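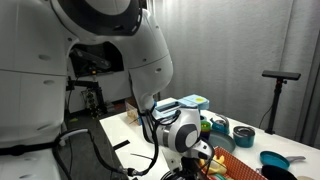

Progress report to the Khaemba Fund
Project: Winley – learning to tidy a table from few demonstrations
Prepared by: Joyce Owino, with Kipchumba Lyimo
Date: 6/21/21

1. Work done in this period

In the last report we promised to compare two ways of training the arm to pick up an object and place it in a basket. The first way, which we call Parard, learns from complete demonstrations only. The second way, Ultell, receives the same demonstrations but learns each one in short pieces, and it also learns to say when a piece is finished.

Both methods were trained on the same set of 4000 demonstrations. Kipchumba has checked the set again and removed the recordings in which the operator let go of the object too early. They were replaced by new ones, so the number stays as planned.

2. Result

We tested with 13 objects which were not used in training. Parard placed three of them in the basket on the first attempt. Ultell placed eight. This is a better result than we expected in November, but we wish to be careful – the test was done on one table and with one arm, and we have not yet repeated it with a different order of the objects.

Most failures of Ultell are of the same kind. The gripper closes a little too high on a rounded object and the object slips. Thin handles are also difficult, for the reason that the wrist must turn a lot before the grasp.

3. Difficulties

The cables at the wrist have limited how far we can turn it. We lowered the speed of the last joint, and this made every trial longer. A new cable guide is ordered.

4. Next steps

We will repeat the test with the objects in mixed order, and then move the basket to other places on the table. We ask the Fund to allow that the money left from travel be used for a second gripper. The corrected budget is attached.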